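Skinus Rack Set – README

Release: 2021-01-01
Maintained by: Firkuncombe Robotics Club, manipulation group
Contact: Lamai Nakpan (data), Osamu Murakami (hardware)

Summary

Demonstrations of two-handed tabletop work, recorded by club members for the June round of the Dranda student competition. The set holds 171 episodes from 13 operators. Each episode is one attempt, including failed ones. Failures are labeled in the index and were not trimmed.

Setup

All episodes use the same table inside the aluminum rail enclosure, with black curtains at the sides. The operator works with one hand-held gripper per hand. The rack and tray are placed by hand at the start of each session, so their position on the table drifts a little between sessions.

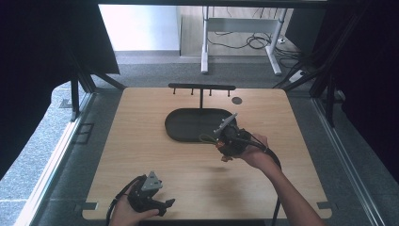 Work area with rack and tray, both grippers in hand.

The table is clamped to the enclosure along the near edge. Check the clamps before recording. Session 12 was dropped after the table shifted partway through.

Contents

episodes/ – one folder per attempt, video plus gripper pose
index.csv – episode number, operator code, session, outcome
calib/ – one calibration file per session
tools/ – the Uchida loader and a playback script

Known issues

Pose tracking is noisy when the grippers cross. The loader marks these spans but does not repair them. Timestamps in the first two sessions are offset by 500 ms; the loader corrects this, raw files do not. Operator codes were reassigned once, so do not match them against older club spreadsheets.

Use

Free for coursework and competition entries. Ask Lamai before passing copies outside the club.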